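Seite drucken
Per E-Mail empfehlen

Greifbacken im Vergleich: Anleitung für den Versuch mit dem Handgreifer

Stand: 11.02.2022
Bearbeitung: Jadwiga Sowa

Diese Anleitung beschreibt das Vorgehen bei der vergleichenden Erprobung der Backensätze Coltel und Thaler am handgeführten Greifer Skarnov. Sie richtet sich an Beschäftigte und Studierende, die bereits in die Bedienung des Greifers eingewiesen sind. Die Inbetriebnahme der Steuerung Starkar wird gesondert behandelt und hier vorausgesetzt.

1. Arbeitsplatz vorbereiten

Für den Versuch ist ein heller, matter Tisch ohne Unterlage zu verwenden. Die Beleuchtung bleibt während der gesamten Reihe unverändert. Leichte Schatten neben dem Prüfobjekt sind zulässig, Reflexe auf verchromten Teilen dagegen durch seitliches Versetzen der Leuchte zu mindern.

Anschließend ist der erste Backensatz zu montieren. Die Schrauben werden zunächst handfest angezogen, die Backen parallel ausgerichtet und erst danach mit dem Drehmomentschlüssel festgezogen. Die Innenflächen sind mit einem fusselfreien Tuch abzuwischen. Abgenutzte Kanten werden im Protokoll vermerkt; ein Austausch ist nur erforderlich, wenn sich der Belag löst.

2. Kamera prüfen

Vor dem ersten Durchgang ist der Greifer vollständig zu öffnen. Beide Finger müssen im Kamerabild zu sehen sein, ebenso das Prüfobjekt in seiner Ausgangslage. Ist einer der Finger nicht zu erkennen, wird die Kamerahalterung nachgestellt und die Prüfung wiederholt.

3. Prüfobjekt auslegen

Als Prüfobjekt dient ein Heftgerät. Es wird aufgeklappt, sodass Unterteil und Oberarm eine Linie bilden, und schräg zur Tischkante abgelegt. In dieser Lage bietet es auf engem Raum glatten Kunststoff, Metallkanten und ein Gelenk – Eigenschaften, an denen sich die Beläge gut unterscheiden lassen. 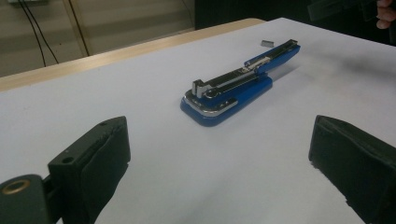 Abb. 1: Aufgeklapptes Heftgerät vor dem geöffneten Greifer, Ansicht der Greiferkamera.

Der Abstand ist so zu wählen, dass die Finger das Objekt in der Ausgangsstellung noch nicht erreichen. Ein loser Streifen Heftklammern kann hinter dem Heftgerät liegen und in einem späteren Durchgang als flaches Zusatzobjekt verwendet werden.

4. Durchgänge ausführen

Je Backensatz sind 20 Durchgänge vorgesehen. Der Greifer wird in gleichmäßiger Bewegung an das Objekt herangeführt, geschlossen und senkrecht angehoben. Nach zwei Sekunden wird das Objekt wieder abgelegt. Gegriffen wird zunächst am Unterteil, danach am Oberarm. Das Gelenk ist als Griffstelle auszulassen – Quetschgefahr für den Belag.

Verrutscht das Objekt beim Schließen, so gilt der Durchgang als Fehlgriff. Dreht es sich beim Anheben, ohne zu fallen, wird dies als eingeschränkter Griff eingetragen.

5. Backensatz wechseln und auswerten

Vor dem Wechsel ist die Steuerung in den Haltezustand zu versetzen. Nach der Montage des zweiten Satzes werden die Schritte 2 bis 4 unverändert wiederholt. Die Aufzeichnungen sind unter der Reihennummer 1268 (Coltel) beziehungsweise 1725 (Thaler) abzulegen. Verglichen werden Fehlgriffe und eingeschränkte Griffe, jeweils getrennt nach Griffstelle.

Unvollständige Reihen werden nicht in die Auswertung übernommen.

Seite drucken
Per E-Mail empfehlen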